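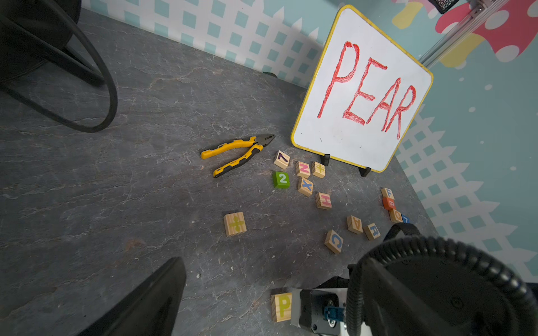
The spelling table at Trirnbridge

We got to the Petberg open day at 11, before the coach parties, and went straight up to the toy hall. The letter blocks were on a grey marbled top with a small whiteboard behind them. PEAR was written on the board in big red capitals, and that was the word to be made. Most of the blocks are plain wood with one coloured letter or number, though a few are painted all over – there is a green one with a white 2. A pair of yellow and black pliers lay among them.

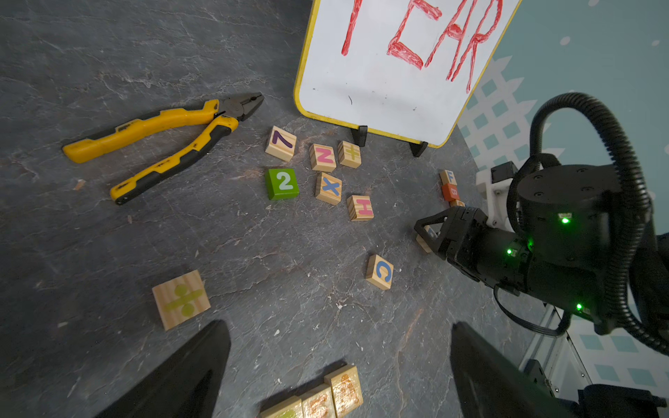
I have bought blocks from Furnevska before and find theirs a bit light. I asked the price of a set at the desk and was told they would have lists by February.

The letters don't match for colour. The P is yellow-green, the E and A are orange and the R is blue. The A is badly scuffed, so these are not blocks fresh out of the packet. 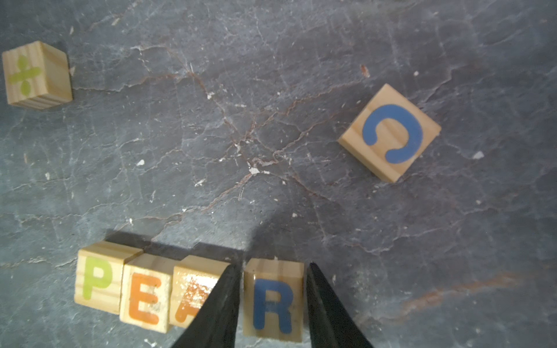 I prefer them like that. A toy fair full of untouched samples tells you very little about how the paint wears.

The setting is done up as a playhouse, with pink scalloped awnings, red spotted mushrooms on pale teal walls and white picket fencing along the bottom. A black wire basket hangs at the back.

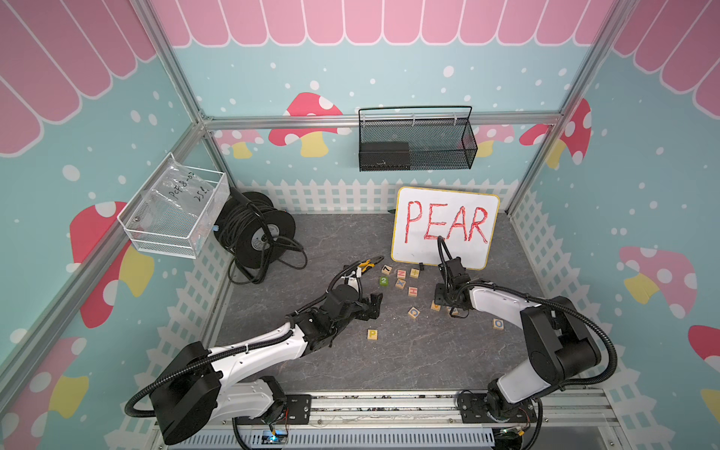 We stayed until 3 and had soup in the Han tea room, which was busy but quick. Parking is free if you keep your ticket. The lift was out of order, so allow for two flights of stairs with a pushchair.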